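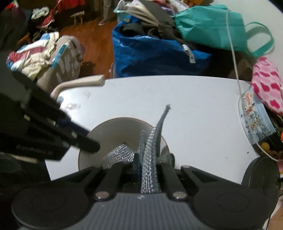
Silver-grey mesh pieces with bowl. See item 4.

EVBRIDGE AND TRURNTON WARDROBE STORE
Minutes of the Stock and Materials Meeting
Held on Monday at 6.30 pm, Upper Room, Carnegie Hall, Evbridge

Present: Chair, Secretary, Wardrobe Lead, Stock Keeper, Schools Link, two members of the sewing group.
Apologies: Lighting Lead; the representative from Jamberg.

1. Minutes of the previous meeting
The minutes were agreed as a correct record, subject to one amendment. Under item 6, "hooks" should read "hooks and eyes".

2. Matters arising
2.1 The shelving in the long cupboard has been refixed. The lowest shelf is still not to be used for boxes of trimmings until the skirting has been painted.
2.2 The Jamberg loan (cloaks and two tabards) has been returned complete, apart from one clasp. It was agreed not to pursue the clasp.
2.3 The key to the button cabinet has not been found. Stock Keeper to ask at the hall office once more before a new lock is bought.

3. Budget
The meeting noted that £4000 had been set aside for materials this year, of which £2000 remains. The Wardrobe Lead asked that £700 be held for the winter production at Trurnton, where the chorus will need new collars and cuffs. Agreed. A request for a second steam iron was deferred to the next meeting, with prices to be obtained in the meantime.

4. Sorting of offcuts: silver mesh
4.1 The meeting considered the silver-grey mesh with the glittering grid weave. It was noted that the fabric frays at a cut point, and that narrow strips are more troublesome in this respect than squarer pieces.
4.2 Members of the sewing group reported that mesh stored in bags with other trimmings catches on sequins and hooks, and comes out pulled. They proposed that mesh offcuts be sorted into a bowl on the table and then laid flat in a lidded box, with nothing else in with them. The bowl with the reddish-brown rim was thought a suitable size and should stay with the sorting table.
4.3 There was discussion as to whether frayed ends should be trimmed at the time of sorting. The Wardrobe Lead preferred that they be left, as a trimmed strip may then be too short for a headdress. The sewing group took the opposite view – loose threads find their way into the sewing machines. It was agreed that ends be trimmed only where a piece is about to be used.
4.4 Folded strips are to be opened out before boxing. Pressing was not recommended until a small piece has been tested under a cloth with a cool iron.
4.5 Pieces shorter than 40 cm are to go to the Schools Link for craft use. Longer pieces are to be kept for costume.
Action: Stock Keeper to label the box. Sewing group to test pressing and report back.

5. Table covering
A suggestion that the white tabletop be covered with a dark cloth during sorting was discussed. Pale threads would be easier to see against it, but the cloth would itself need shaking out after each session. No change was made.

6. Schools requests
The Schools Link reported two requests for shiny fabrics, both for a sea theme. Mesh may be offered, together with the blue lining left over from the spring. Schools are to collect from the Carnegie Hall side door between 3.30 pm and 5 pm.
Action: Schools Link to reply to both.

7. Any other business
7.1 The large cutting shears have been used on card. Members are reminded that they are for cloth only – paper scissors are in the drawer beneath the window.
7.2 The tea fund is low.

8. Next meeting
To be held at Trurnton, in the rehearsal room, at 6.30 pm. The Secretary will circulate the date once the booking has been confirmed.

The meeting closed at 7.50 pm.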